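Robot Cell Technician, Amance site

Ernadeck is hiring a technician to look after one robot cell at our Amance site. You would be the main person responsible for it: daily setup, routine care, and first-line repair. The cell runs block-pushing tests for the Ong project, and it has to be in the same condition each morning, or the results can't be compared.

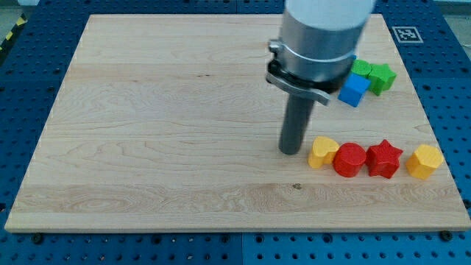
Posted by Panagiotis Softić, Lab Operations
Ernadeck – Amance

What the work involves

– Checking the bolts that hold the wooden board to the bench, and replacing the board when the surface gets worn
– Inspecting the rod and the clamp at the flange, and swapping the rod when the tip shows wear
– Checking the position of the marker on the bench and redoing the calibration if it has shifted
– Keeping the shaped blocks clean and repainting chipped ones
– Greasing and a full inspection every 2,000 operating hours
– Writing up each fault in the Grilolness log before the cell goes back into service

What we ask for

Two years of hands-on work with industrial or lab robots, or a technical certificate and one year. You should be comfortable with hand tools, torque settings, and reading a wiring diagram. Programming is not required – we will teach you the jog and calibration routines.

The shift starts at 7 a.m. Training takes 4 weeks and begins in February. Vacation is 15 days a year to start.

Send a resume and a short note on a machine you have maintained to Panagiotis Softić, and put job number 87 in the subject line.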